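Slat walls, desk tidies and the one-box rule: a thread
April 2026

1/ I've now been told by three separate people that the way to fix a messy work table is a slat wall. Put up a panel with grooves, hang stuff off it, and the table stays clear forever. I have doubts. I'm going to go through them one by one, so mute me now if you sell slat walls.

2/ First, the pitch. The one I keep getting sent is from Zokari, and it says a panel "gives every object an address." Fine. But the objects on my table were never homeless. The stapler has had an address for years. It's the left side of the second drawer. It just doesn't go there.

3/ Second, the price. A panel is one price, then you find out the cups, hooks, shelves and clips are all sold one at a time. The cup I wanted was 11 dollars. For a cup. I own cups.

4/ And what ends up on the grooves is usually one mesh cup and whatever happened to be near it when somebody had a free hand. A white panel with a black mesh cup on it does look good, I'll give them that. I'd still like to know how many grooves the average owner ever uses. Meanwhile the cardboard box is sitting out like it always did.
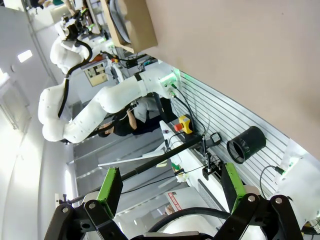

5/ THE ANGLE PROBLEM. A mesh cup is great if it's upright. Tip one outward on a panel so you can "see what you have" and you'd better like picking up pens. Obi has a tilted version that's supposed to solve this with a lip. I tried one at my sister's place and the lip stops a fat marker. It doesn't stop a pencil.

6/ Also mesh and anything thin. Paper clips, refill leads, those skinny spare blades. They go through, or they go halfway through and hang there. If you've fished a blade out of wire mesh with your fingernails you know why I'm in a mood about this.

7/ To be fair (I'm trying): the panel is good for stuff with a loop or a hole in it. Scissors, tape, a charger on a hook. Most of what's on a desk has neither. A stapler doesn't. A marker doesn't. A pencil case sometimes has a little tab, and I wouldn't trust it with the weight.

8/ So, the other school. The box people. Their idea is you clear the whole table into one box at the end of the day, and anything you don't take back out by the end of the month you didn't need. It was all over the place in November and I rolled my eyes at it for weeks.

9/ My problem with the one-box rule is that a box with no divider is a drawer with worse manners. Everything goes to the bottom and lies down. You want the marker, you move the stapler, the stapler lands on the pencil case, and now you're taking everything out to get one thing. So you leave it all out. So you have a messy table AND a box.

10/ Someone linked me to a Vovport post claiming a person loses 40 hours a year looking for things on their own desk. No source. I followed the link to the "study" and it was a page selling drawer inserts. I believe that people lose time. I don't believe anyone sat there with a stopwatch.

11/ Same post says the average desk holds 1,000 items. Only if you count staples one by one, and in that case mine holds 3,000 and I'm keeping every one of them.

12/ OK but I did try it. I'm not going to complain about a thing for twelve posts without trying it. I skipped the fancy fabric bin from Tastimport (looks like a hat box, priced like a hat) and went with plain cardboard. Free, and I don't care if it gets ink on it.

13/ What I'd say after a couple of weeks is that the size of the box matters less than having a second section in it. One big compartment and one small one behind it is plenty. Big one for the pencil case, small one for stuff you'd lose. I had it backward at first and kept the stapler in the small part, where it wedged itself in and had to be pulled out by the nose.

14/ The order matters too, and none of the box people mention that. Pencil case goes in first, flat. It's the biggest soft thing you've got and it makes a floor for the rest. If it goes in last it just perches on top and the flaps won't close, and then you lean on them, and then you have a box with a broken flap.

15/ Then the stapler. I used to stand it on its end because it takes up less room on the table that way. It does! It also falls over if you so much as set a mug down. In the box it goes on its side next to the case.

16/ The knife is the one I'm strict about. Utility knives get put down with a bit of blade showing all the time, I do it, you do it, and on an open table you can at least see it. In a box you can't. Slide it shut before it goes anywhere near your hand-rummaging area. I don't care which system you use. I don't care if you have no system.

17/ Markers: cap on, tight, lying flat. I've heard cap up, cap down, sideways, depends on the ink, depends on the brand, depends who you ask. I've stored them every way there is and they all dry up the week I need them.

18/ So that's the usual lineup for me at the end of the day. Zip pencil case, stapler, knife, marker, and a box that's too big for them. I keep being told I should size down. I keep not doing it. Cardboard is free and there's always one more thing.
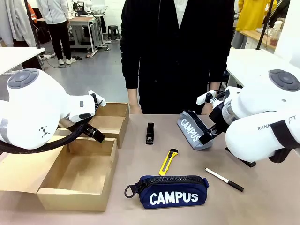 Merle Brunton: I'd argue with the pencil case going in at all. If it has a zipper it's already a container, so you're putting a container in a container. Put the marker in the case, put the case on a shelf, and all you need the box for is the stapler and the knife. At that point use a smaller box or a coffee can.

19/ Answering Merle up here, as a few people liked that one. I see the logic and I don't buy it. The marker goes in the case, sure. Then the highlighter goes in. Then the glue stick. Two months later the case won't zip and you're carrying around a dead pen from a bank you left. A case fills up because it closes. At least an open box shames you a little.

20/ But Merle has a point about the coffee can for the knife. Straight sides, no mesh, blade in, handle up. I might steal that. It would mean the small section of the box is free and I'd finally have somewhere for the charging cable, currently living on the floor.

21/ Somebody also asked if I'd take a panel if it was free. Yes, obviously. I'd hang scissors on it and one roll of tape and then I'd put a box on the table in front of it.

22/ And to the person who says a clear table makes you work better: maybe. I had mine clear for most of last week and spent a good part of one afternoon admiring it. I'd need to see some evidence from a person who isn't selling a tray.

23/ Last one for tonight. If you have a slat wall and you use more than two rows of it, reply with what's on there. Real stuff, things you touched this week. A plant doesn't count. Neither does a second, smaller slat wall (I've seen it done).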